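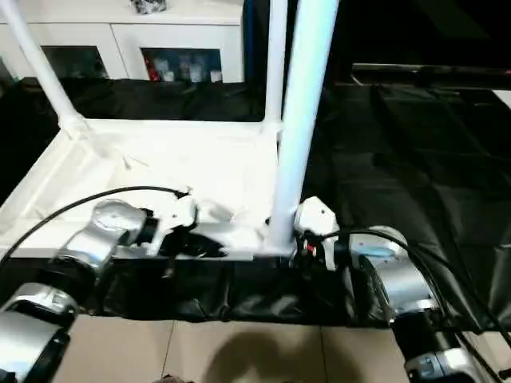 Two robot arms, each with a white gripper.

Fire doors and paths of travel: frequently asked questions
Tornavar Building Compliance
Last revised 09/08/2023

Which doors are covered by the inspection?
All doorsets listed in the building's fire safety schedule, including hinged doors to fire-isolated stairs, apartment entry doors, service riser doors and sliding fire doors on hold-open devices. Smoke doors are inspected in the same visit but reported separately. Doors that look like fire doors and are not on the schedule are noted and left untagged until the owner confirms their status.

How do I know whether a door is fire rated?
Check the edge of the leaf on the hinge side and the corresponding rebate of the frame. Both should carry a metal tag showing the manufacturer or certifier, the tag number and the fire resistance level. A leaf tag without a matching frame tag does not establish the rating of the doorset. Tags that have been painted over are recorded as a defect if they cannot be read after light cleaning. Do not remove a tag to clean it.

What is checked on a hinged fire door?
Leaf and frame condition, clearances at the head, stiles and threshold, hinges and fixings, closer operation, latch engagement, intumescent and smoke seals where fitted, vision panels, and signage. The leaf must close and latch from any open position without being pushed. Closers are tested from fully open, from half open and from resting on the latch.

Our closers were adjusted and the doors now slam. Can they be backed off?
Yes, within limits. Closing speed and latching speed are controlled by separate valves on most closers. Reduce the closing speed first and leave the latching speed alone until the door has been retested. Stairwell pressurisation must be running for the retest if the building has it. A door that latches with the fans off and stays ajar with the fans on has failed.

Can we fit a kick plate, door viewer or extra lock?
Only where the proposed hardware is covered by the test evidence for that doorset. Drilling through a leaf rated for 30 minutes to fit an untested viewer generally means the leaf has to be replaced. Send the product data sheet and the tag number to our office before any work is done. Senthil Menon handles hardware queries.

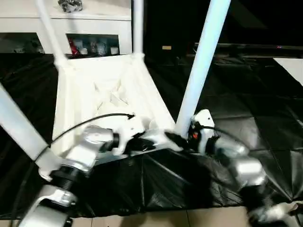 The same applies to surface-mounted items such as coat hooks, cable clips and pull handles. Screws that do not penetrate the facing sheet are usually acceptable. Adhesive-fixed signs are acceptable provided they do not cover the tag or bridge the perimeter gap.

What counts as a path of travel?
The continuous route from any point on the floor to an exit, the exit itself, and the discharge path from the exit to a road or open space. It includes corridors, lobbies, ramps, stair landings and the ground immediately outside the final door. The discharge path is the part most often overlooked in our reports, particularly where bins or bicycles are kept beside the building.

Is furniture allowed in a corridor?
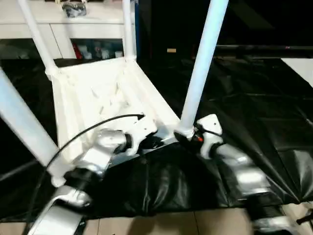 The required width has to be kept clear for the whole length of the corridor, at all times the building is occupied. Furniture outside that width may be permitted by the fire engineering report, and where no report exists the default position is that it should be removed. Fixed items are assessed in their normal position. Loose items are assessed for displacement as well: a light chair tipped onto its back, like the white one shown, presents four legs pointing up and outward at shin and knee height, and in smoke it is a trip hazard of a different kind from the same chair standing against a wall. For this reason we do not accept unfixed chairs on stair landings, whatever the clear width.

Who signs the annual statement?
The building owner or the owner's appointed agent. Tornavar supplies inspection records and a defect list. We do not sign on the owner's behalf. Owners corporations should allow time for a second visit if defects are found, and should not book the first visit in the month the statement falls due.

How are defects classified?
Critical: the door or path will not perform and there is immediate risk to occupants. Reported by phone on the day.
Non-critical: performance is impaired or uncertain. Repair to be completed before the statement is signed.
Non-conformance: missing information, unreadable tags or labelling errors that do not affect operation.

Where do I find the results for a single door?
Log in to Histosier and enter the asset number in the search field. The asset number is printed on our barcode label and is not the manufacturer's tag number. For example, asset 1846 may correspond to a tag numbered 221. Records show the last result, photographs of any defect and the repair status. Results from before February may be listed under the old floor names.

An occupant will not give access to an apartment entry door. What happens?
The door is recorded as not inspected, and that result cannot be treated as a pass. We leave one card and make one further attempt. After that, access is a matter for the building manager. For rebookings, contact Divya Devadiga in scheduling and quote the asset number.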